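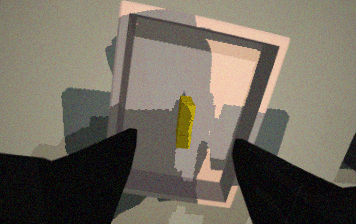

A yellow block in its tray, between the fingers of the simulated gripper. Render: Plutier

The shadows are the fun part. Look how jagged they are, stepping across the tray floor like stairs, and you start to see why Waqas Niazi spends his days worrying about what a robot thinks it sees.

Niazi leads perception at Plutier, a software shop in Otdale with nine employees and a very warm server closet. His team's planner, Mirngate, learns to grasp entirely in simulation. Every night it works through 2,696 rendered trays, each with its own light and its own tilt, and every morning he scrolls through the failures over coffee.

"A shadow edge can look just like the edge of a block," he says. "The early versions fell for it all the time."

The fix is lovely. Mirngate now guesses the block's pose eight times from slightly shifted views, and the planner moves only when the guesses agree. If they don't, it backs off and looks again -- a tiny pause, almost 179 milliseconds, that you can watch tick by in the team's log viewer.

I could have watched that viewer all afternoon. Niazi wants the planner running on a real arm by May, and he already has a list of lamps he'd like to try.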